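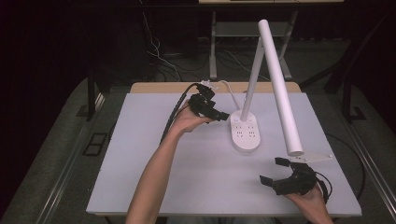 Desk lamp task, hand-held grippers, head camera view.

Tademlow progress report, October 2019
Software work package

Short one this time, the team is mid-release.

Perception. Lamp base and pole segment fine now. The long white arm was the problem, thin pole behind it kept getting merged in. Retrained in August on 123 labeled clips, merges mostly gone. White on pale board is still weak at the edges.

Gripper tracking. Both hands tracked in one pass. Cable crossing the board used to throw off the left gripper pose — fixed with a mask, not pretty but it holds. Jaw opening estimate now logged per frame.

Planning. Ccori planner takes the demos and splits them into segments. 31 demos through so far, 9 rejected for bad time sync between the two grippers. Sync bug is in our logger, not the hardware. Patch is writen, needs testing.

Tooling. Replay viewer (Beren) can scrub both grippers together. Export to the Plakau format works, docs dont exist yet.

Slipped: two-arm collision checks. Moved to next period, needs 2 more weeks of developer time. No change to the budget.

Next: rerun the rejected demos after the patch, edge fix for pale objects, write the export docs.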